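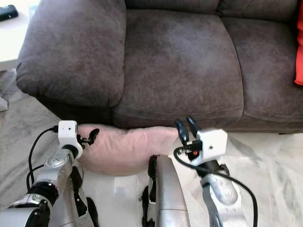
Microfiber had its big years, and plenty of the sofas sold then are still in use. They came in dark brown more than any other color, with thick padded arms and seat cushions deep enough to nap on. They were cheap, they hid stains, and dogs liked them. Now many have reached the age when the owner has to decide whether to keep going.

Adelmo Palumbo has an opinion on that. He runs Karkberg, an upholstery repair shop with 2 work tables and a long waiting list, and he turns away a fair number of people who want a new cover.

"The fabric is usually fine," he says. "People look at a seat that sags and think the whole sofa is done. What they need is foam."

A slumped seat cushion is the most common complaint he hears. The front edge rounds off first, where people sit down and push themselves up again. If the cushion has a zipper, the fix is simple: take out the old core, measure the cover along the seams and order new foam slightly larger than that. Palumbo wraps it in polyester batting before it goes back in, which fills the corners.

Pillow-top arms are another matter. The padding is often stapled down under the cover, so adding to it means opening the arm from below. He does it, but he charges for the time.

Cleaning is where most owners go wrong. Microfiber sofas carry a tag with a letter code, generally under a seat cushion. W means water-based cleaner. S means solvent only, and many people use rubbing alcohol in a spray bottle. WS takes either one. X means vacuum and nothing else. Whatever the code, test a hidden spot first, let it dry and then brush the nap with a soft, dry brush. Skip the brushing and the cleaned patch can dry stiff.

The lighter and darker marks that show up on the seats are often just nap lying in different directions. Run a hand across them before reaching for the cleaner.

Jirayu Wiriya kept her brown sofa through 2 moves and priced a replacement at 2,000 dollars last March. She kept it again and spent the money she had on the rest of the room – pillows first. Brown, she says, will take almost any color you put beside it. Red-orange makes it look warmer. Dusty pink softens it, and gray in a rug keeps the whole thing from going too dark, especially over a pale, shiny floor.

Her one rule is that throw pillows get washable covers. They end up on the floor every evening, and she has stopped picking them up until bedtime.

Palumbo redid her seat cushions in April. The arms he left alone.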